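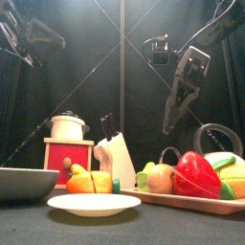 Fala comparison bench

The Fala comparison bench is a two-arm test setup for trying out robot grippers, wrist cameras and arm controllers against each other on small household objects. Built by the Olero group, first used in July. Both arms hang from overhead, leaving the table top clear for props. Most published notes on the bench concern grippers; the controller work is less well written up.

Background

The bench was set up by Kevin Madigan and Biljana Ionescu after an earlier floor-standing version proved awkward. Arm bases took up table space, people kept bumping them. Hanging the arms fixed this but made calibration slower. Daithí Doherty wrote the first calibration routine, later replaced.

Layout

Dark gray table, black backdrop. Two arms, each with an angular gripper in the standard fit. A boxy black camera rides on the right arm above the gripper, so the view moves with the hand. Cable runs along the upper part of the arm. Early cable routing limited wrist rotation and was changed twice.

Props

Toy kitchen set. Play food was picked over real food because it keeps its shape from one day to the next and can be swaped between labs. Commonly used pieces include a bell pepper that comes apart in two halves, a round onion, a corn cob with husk, and a shallow plate. Larger items include a lidded pot, a kettle with an arched handle and a knife block.

The pieces are not equally hard. The onion rolls. The plate is low and wide, so fingers have to come in at the rim. The pot lid has a small knob which punishes any error in height. Handles on the kettle type are easy to hook but the load swings.

Grippers compared

Fostutix parallel: flat pads, moderate force. Good on the peppers, poor on the plate.

Mazandarani angled: longer fingers with a bent tip. Better reach over tray edges. Tips flex under load, and a firm grasp can read as a loose one in the force log.

Olero in-house: short fingers, replaceable rubber. Used as the baseline.

Each gripper is run for 24 grasps per object, in 4 layouts. Amparo Villca's notes give 2,000 grasps for the full first round, including repeats after pad changes. A dropped object counts as a failure even if it lands on target. This rule has been argued over.

Cameras

Three mounting positions have been tried: wrist, overhead and side. Wrist view is the most useful for the last stretch of an approach, but the fingers block part of the picture once closed. Side view helps with height. Dark props on the dark table gave poor depth readings from every position, and a lighter mat was tried and then droped because of glare.

Controllers

Position control is the default. Force control was added later for separating the split pepper, a two-arm task, one hand holds and the other pulls. Too stiff and the halves jump. Éabha Rafferty reported better results with the holding arm kept soft and the pulling arm stiff. The reverse setting has not been tested at the same speeds.

Criticism

Toy food is lighter and more regular than real produce, so scores may not carry over. Painted surfaces also wear, which changes friction during a long round. Later rounds record paint condition before each session, though the scale used is coarse.

See also

Parallel gripper
Wrist-mounted camera
Force control
Bimanual manipulation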